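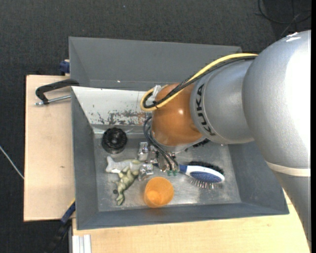 *Mixed bin at Gavberg: a black round thing and a toy with a forked end.*

The woman who runs the odds-and-ends floor at Gavberg has strong opinions on the word "miscellaneous." She would like it banned.

"It's what people write on a box when they've given up," she says. "Then the box comes to me."

Gavberg takes in small household goods that have lost their households: toy parts, drawer contents, the bottom layer of moving boxes. It occupies a long building on the Grulen side of the rail line, number 809, between a tile outlet and a place that may or may not still sell mattresses. She has worked there for 16 years, the first two of them in clothing, which she left after what she describes as "a difference of opinion with the moths."

We started with the bins, where everyone starts. They're gray, with sloping walls, and the metal floors have been scuffed to the point where the scuffs could pass for a finish. I asked whether she had ever thought about replacing them.

"With what? Nicer bins?" She seemed to find this very funny. "People bring in a nice basket now and then, for us to use. It looks lovely. A small object goes in it and gets stuck in the weave and lives there. With metal you can see what you've got."

What about the white panel along the back, with the paint chipped and gone brownish along the lower part?

"I've been told it needs repainting. I was told that in July as well. I was told by a man with a clipboard, so I assume it's official."

The conversation moved to the black object in the corner of one of the bins, round, ribbed at the rim and recessed in the middle. I said it was a wheel. She looked at me with some pity.

"Could be a wheel. Could be a knob. You've said wheel because you've decided there's a toy truck somewhere missing one. I used to do that. You get very attached to the truck."

Her rule is that a thing goes on the shelf under what it looks like, and the customer can settle the matter at home. This has led to arguments. A man once returned a doorstop on the grounds that it was a cheese. She gave him his money back, and put it out again under cheeses, where it sold by lunchtime.

"I have no position on whether he was right," she says.

The toy lying near the black thing was a harder case. It's long, white and pale green, with one end split like a tail, and I was ready to call it a fish. She was ready for me to call it a fish.

"Everybody sees a tail and says fish. Then somebody's four-year-old comes in and says it's a rocket, and the four-year-old is usually the one with the buying power. So I write 'toy, green and white' and leave it at that."

Is that so different from writing "miscellaneous"?

There was a pause here long enough for me to regret the question.

"It's got two colors in it," she said. "That's effort."

Prices are a sore point. Most of what goes through the mixed bins sells for very little, and she has no patience with visitors who hope to find a treasure. She blames Poon, the antiques fair held across town every summer, for giving people ideas. Visitors come straight from there with magnifying glasses and turn over plastic animals looking for a signature.

"One of them offered me 1,000 dollars for the drawer if I'd throw in whatever was inside. I said, what drawer? He'd confused us with the tile place."

She does keep a few things back. Keys, always, although there is no lock in the building they fit. Single dominoes. Anything with a child's name scratched into it, which goes in a cookie tin behind the desk for as long as the tin will close. The tin has been replaced once. I asked whether anyone has ever come in to claim something from it.

"A grown man came for a yo-yo. He didn't even want to play with it. He checked the name and put it in his coat and asked where he could park."

Her own house, she says, has hardly anything in it. A few chairs, a table, one good lamp. Her sister finds it depressing and gives her ornaments at the holidays, and these make their way to Grulen by spring in a box marked "kitchen."

There has been talk of moving the floor over to Konport, where the rent is lower and the loading dock has a roof. She has been to see it. The light was good and the walls were clean, and she didn't trust it at all.

"They showed me a labeling system with codes. Letters and numbers for every kind of object. So I asked the fellow what he'd do with something round and black that might be a wheel and might be a knob."

And what did he say?

"He said there was a code for that." She picked up her coffee. "I asked him what it stood for, and he had to look it up. Miscellaneous."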